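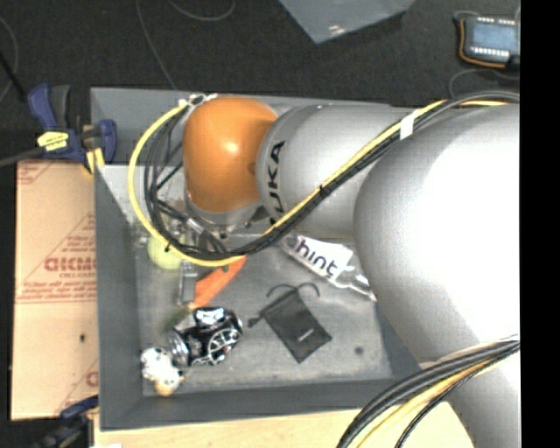

## Odds and ends bin gets its yearly sort in Sulcombe

5 October 2022

I finally got to see the big gray bin at the Drendero workshop this week, and I have to say I love it! If you've ever dropped off a donation in Sulcombe and wondered where all the little stuff goes, it goes in there. High flat walls, a scuffed-up floor with cloudy marks all over it, and a jumble of small things on the bottom. I spotted a ball straight away, pale yellow-green like a tennis ball, sitting over by the left wall with a narrow gray thing next to it that I couldn't put a name to.

Vilmos Veres has run the sort since August and he says 363 items have gone back out to new homes so far. The target for the year is 513, so there's a ways to go (he seems pretty relaxed about it). Toys and balls go to the after-school club on Kun Street, and household bits go on the shelves at the Breltitz store, where most of them sell for $2 or less.

I asked what he gets too much of. Balls, he said, and single game pieces, and lids with no jar. What he'd like more of is small kitchen tools – whisks, peelers, measuring spoons – and anything that still has its matching half.

If you're bringing things in, please wipe them off first and keep batteries out of the bag. There's a tray for those by the front door. Glass goes to the side table, and larger items need a call ahead.

Drop-offs are open through the end of the month. I've got a drawer at home that needs emptying, so I'll be back with a bag of my own.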